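Thu 26 September

Slept badly, up before the alarm, and at the bench with a coffee I wasn't supposed to have near the bench. I drank it in the corridor in the end, standing up, like a person waiting for a bus.

The new rack came out of its box yesterday and today I was meant to form an opinion of it. I had one already. Premeo's catalog spends half a page on "total visibility," by which they mean clear acrylic, and clear acrylic is a thing I have been sold before. The old racks were ugly white wire and you could stand on them. I have in fact stood on one, in June, to reach the breaker. I would not stand on this.

It cost 56 dollars. The wire ones were 22 and came with a spare. I wrote both numbers on the whiteboard in the office and got the sort of silence that means the order has already been approved.

To be fair to it (I am trying), the tubes do stand straight. In the wire racks they lean, and when they lean you read the level wrong, and when you read the level wrong you do the whole thing over and blame the pipette. I put the yellow in one tube and the blue in another and crouched down until my eyes were level with the table. Both readable. I checked them against the Haster tubes' own marks later at the sink, and I was happy enough with the blue. The yellow I had poured short, my own doing, and I left it short out of stubbornness.

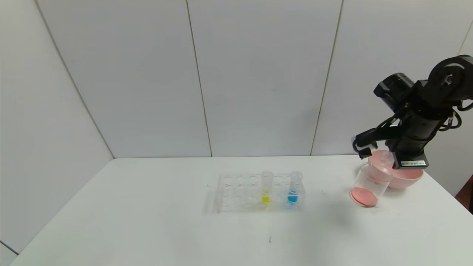

Yellow and blue in the Premeo rack, the rest of it still to fill.

What I don't believe is the claim about color. The booklet says clear plastic lets you "match shades at a glance." Against a white table and those pale walls, anything would. You could stand a jam jar there and match shades at a glance. The real test is the teaching room, where the benches are brown and the lights buzz and everything yellow looks like weak tea. I said so at lunch. I was told to put it in the feedback form. The feedback form has a box that holds 51 characters, spaces included, and I know this because my sentence stopped in the middle of "benches."

My other complaint is the holes. You can barely see the empty ones. Looking straight down at it I had to feel for the rim of a hole with the end of a tube, twice, and the second time I was over the wrong one. With food dye, who cares. With something that stains or smells I would care a lot. I thought of running a marker around each hole, and then I thought about what marker does when you wipe it with alcohol, and put the marker back in the drawer. Maybe stickers. Stickers go gummy too.

And what happens to it after a few months of washing? Every clear thing we own goes cloudy. The clear lid on the salt bin was clear once. The Trurkano splash guards were so clear on the first day that I walked my forehead into one, and now you can't read a clock through them. If the whole point of the thing is that you see through it, I'd like somebody to tell me how long that lasts, in weeks, in writing. The booklet says "with proper care." It always says that.

Washed the rack after, by hand, cool water, soft cloth, which took longer than the wire ones take because you can't just shake it. Water sits in the holes. I turned it upside down on a towel and went to do something else, and when I came back there was a ring of drops on the towel for every hole, quite pretty, and the rack still wet inside. Eight minutes more with a twist of paper towel. I don't want to be doing that every evening.

Afternoon went to labels. The Mansour labels stick to everything except glass. I have one on my sleeve as I write this.

So, where am I. It stands up, it holds tubes straight, and it looks nice, and I'm suspicious of how much weight everybody is giving to the last part. I've said I'll use it until the end of term and keep a wire rack on the shelf underneath. If I'm wrong I'll say I was wrong. I did say I was wrong about the kettle.

Tomorrow: take it to the teaching room and try the yellow again on a brown bench, a proper amount this time. Buy blue dye, the bottle is nearly out. Return the coffee mug to the kitchen before somebody finds it on the corridor windowsill.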